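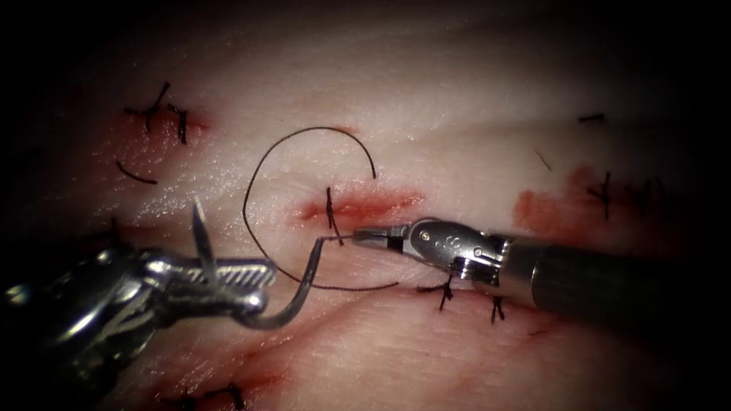
Photo: Otside picture desk

Can a machine do the mending yet?

Otside runs a gallery on chores and the machines that are supposed to take them over. We have done floors, dishes and shelf stocking. This page is on needle and thread, a job that comes up at home with every lost button and on the shop floor with every seam that fails inspection.

1. Stitching, close up
Two robotic instruments over a wet tissue surface. The left one holds a curved needle in its ridged jaws with the point up, and the black thread runs off it in a high loop. The right one has its narrow jaws open beside a stitch in the central cut.

Surgery is a long way from a shirt cuff, but the handling problems are close relatives. A needle has to be gripped firmly enough that it doesn't roll, and at an angle that lets it go in where it should. The thread goes wherever it likes in the meantime. Anyone who has sewn a hem knows the loop that catches on the last knot.

The hard part for a machine is slack. A rigid part stays the shape it was when the camera last looked at it. Thread doesn't, and neither does anything soft underneath it. Cloth stretches when the needle goes in and creases when the thread is pulled.

Who is doing the thinking is a separate question. Surgical instruments of this general type are usually steered by a surgeon at a console. A household version would have to manage alone, or with someone in the next room who has better things to do.

On the shop floor

Prurnov, the uniform repair shop we visited in February, takes in 200 garments on a normal day. Of those, 177 on the day we were there needed some hand stitching. The shop has a machine that sews buttons and another that runs straight hems, and both are good at it once a person has laid the garment flat and lined it up. Laying it flat is most of the work. The button machine takes 11 seconds. Finding the right spot on a crumpled jacket takes longer, and a person does that.

The shop gets its busiest stretch before Ramadan, when families bring in clothes to be altered for the holiday that follows. The owners looked at a sewing arm from Skotorier last year and passed on it. It could follow a marked line on a stretched panel. It could not pick the panel up out of the basket - and the basket is where everything starts.

At home

There is less to report. We know of no home machine that will take a sock with a hole in it and hand back a sock without one. A regular sewing machine still covers most of what a household needs, with a person to thread it and guide the cloth. For a single button, a needle from the drawer is faster than setting anything up.

Our scorecard for mending, then: straight seams on flat cloth, yes. Buttons, yes with help. Torn linings, darning and anything that arrives in a heap, no.

Prints from the gallery are available to schools and clubs at 95 cents each, plus postage.

Last updated: 3 November 2019

This site uses cookies to remember your settings. By continuing to browse you agree to our use of cookies. Accept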